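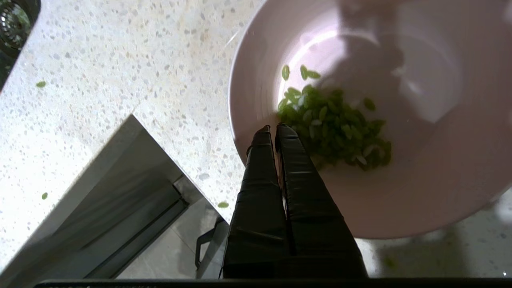
*연분홍 그릇, 잘게 썬 초록 채소. 그릇 밖 조리대에 세 조각.*

2022. 2. 26. 작업실 주방, 썰기·옮기기 노트

오늘 주제는 또 "흘림"이다. 지난번 노트에 누가 연필로 "넓은 그릇을 쓰면 해결됨"이라고 적어 놨던데, 나는 그때도 안 믿었고 지금도 안 믿는다. 그릇이 넓으면 들어갈 자리가 넓어지는 건 맞다. 그런데 조각이 그릇 밖으로 나가는 일의 절반은 도마에서 그릇까지 가는 사이에 생긴다고 본다. 그릇 지름하고는 상관없는 구간이다. 절반이라는 건 내 짐작이고 재 본 적은 없다.

사진만 봐도 그릇은 충분히 크다. 테두리도 넓고 완만하다. 그래도 조리대에 조각이 있다. 하나는 왼쪽 위, 개수대 쪽에 가까운 데까지 가 있다. 그게 어떻게 거기까지 갔는지는 모르겠다. 굴러갔을 수도 있고, 칼에 붙어 있다 떨어졌을 수도 있고, 그릇 올리기 전부터 있었을 수도 있다. 원인 칸은 비워 둔다. 예전 노트들 보면 이런 데다 꼭 "튐"이라고 써 놨는데, 본 사람이 없으면 쓰지 말자.

**그릇에 대해**

Stimano 카탈로그에서는 이런 모양의 그릇을 "준비용 볼"이라고 부르며 거의 만능처럼 써 놨다. 글쎄. 넓고 얕은 그릇의 장점은 내용물이 잘 보인다는 것 정도다. 쌀알만 한 조각을 담으면 가운데는 두텁고 가장자리로 갈수록 얇게 흩어진다. 사진 속 더미도 오른쪽 아래로 가면서 성글어지고, 몇 조각은 위쪽에 따로 떨어져 있다. 긁어모을 때 이 따로 노는 조각들이 제일 귀찮다. 안쪽이 매끈하니 잘 미끄러질 거라고들 하는데, 물기 있는 채소는 매끈한 면에 오히려 착 달라붙는다. 작년 6월에 쪽파로 해 봤을 때 주걱질을 두 번 해도 벽에 남았다. 그날 주걱이 나빴다는 반론이 있었고, 그건 인정한다. 주걱 끝이 닳아 있었다.

작고 깊은 그릇으로 바꾸자는 의견도 있는데 이것도 썩 내키지 않는다. 도마째 기울여 쏟으면 입구가 좁아서 더 흘린다. 칼등으로 밀어 넣을 때는 깊은 쪽이 낫고, 쏟을 때는 넓은 쪽이 낫다. 그러니까 그릇만 따로 떼어 비교하는 건 의미가 없다. 방법이랑 묶어서 봐야 한다.

**크기에 대해**

Nambridge 쪽 레시피 카드에는 "균일하게 다진다"라고만 되어 있다. 얼마나 균일해야 균일한 건지 기준이 없다. 사진에 있는 것들은 짧고 타원형이고, 대체로 비슷한 크기라고 우길 수는 있겠다. 색은 고르지 않다. 밝은 연두도 있고 어두운 올리브색도 있고, 자른 면이 희끄무레한 것도 몇 개 보인다. 색 차이를 가지고 신선도를 얘기하는 건 반대. 한 줄기에서도 껍질 쪽과 속 쪽 색이 다르다. 맛을 보든가 냄새를 맡든가 해야지 색만 보고 판정표에 점수를 매기는 건 그만했으면 좋겠다.

**흘림 기록 방식**

Cordeiro 양식은 흘린 조각을 개수로 적게 되어 있다. 조각이 클 때는 괜찮은데 이렇게 잘게 썬 건 개수가 별 뜻이 없다. 큰 조각 하나하고 부스러기 하나가 똑같이 1이다. 무게로 가자고 하면 우리 저울이 문제다. 눈금이 1g 단위라 세 조각쯤 올려 봐야 바늘도 안 움직일 거다. 전체 400g을 썰었다 치면 그 정도는 오차에 묻힌다.

그렇다고 "거의 안 흘림" 같은 말은 쓰지 말았으면 한다. 지난 묶음 기록 16건을 다시 읽었는데, "거의"라고 적힌 것들이 서로 비교가 안 됐다. 당분간은 이렇게 적어 본다.

- 그릇 밖 조각: 개수. 크기가 제각각이면 옆에 그렇게 쓴다.
- 위치: 그릇 바로 옆인지 멀리 떨어졌는지, 둘 중 하나.
- 그릇 벽에 붙은 것: 따로. 흘림으로 세지 않는다.
- 언제 떨어졌는지: 본 경우만.

세 번째 줄은 이견이 있을 것 같다. 벽에 붙은 것도 결국 냄비에 못 들어가면 손실 아니냐는 얘긴데, 그건 비우는 단계의 손실이다. 담는 단계랑 섞으면 둘 다 못 고친다.

**조리대**

상판에 대해서도 한마디. 흰 바탕에 회색, 베이지, 갈색 점이 잔뜩 박힌 돌 상판은 더러워도 티가 안 나서 좋다고들 한다. 나는 바로 그 점이 싫다. 초록 채소는 그나마 눈에 띈다. 마늘이나 양파 조각이면 이 무늬 위에서 찾을 자신이 없다. 닦았다고 체크해 놓고 손바닥으로 쓸어 보면 뭔가 걸리는 게 이런 상판이다. Werkcombe 작업대처럼 단색이면 이런 고민이 덜할 텐데, 거기는 거기대로 칼자국이 심하다.

흰 양파로 할 때는 밑에 어두운 색 쟁반을 깔자. 쟁반은 45cm짜리면 그릇을 올리고도 둘레가 좀 남는다. 71cm짜리도 선반에 있는데 개수대 옆에 놓으면 수도꼭지에 걸린다. 지난번에 해 보고 도로 올려놨다.

**다음에 할 것**

같은 채소, 같은 양으로 쏟기와 밀어 넣기를 번갈아. 그릇은 넓은 것과 깊은 것 둘 다. 순서는 섞는다. 늘 쏟기부터 하니까 뒤로 갈수록 손에 익어서 밀어 넣기가 좋아 보였을 가능성이 있다. 이 얘기는 전에도 적었는데 반영이 안 됐다.

썰기 전에 조리대를 먼저 닦고 시작할 것. 원래 있던 조각인지 새로 떨어진 조각인지 구별이 안 되면 위에 적은 양식도 다 소용없다.

주걱 새것 필요. 실리콘이 좋다는 말은 써 보고 판단하겠음. 저울은 0.1g까지 나오는 걸로 빌릴 수 있는지 확인 중, 아직 답 없음.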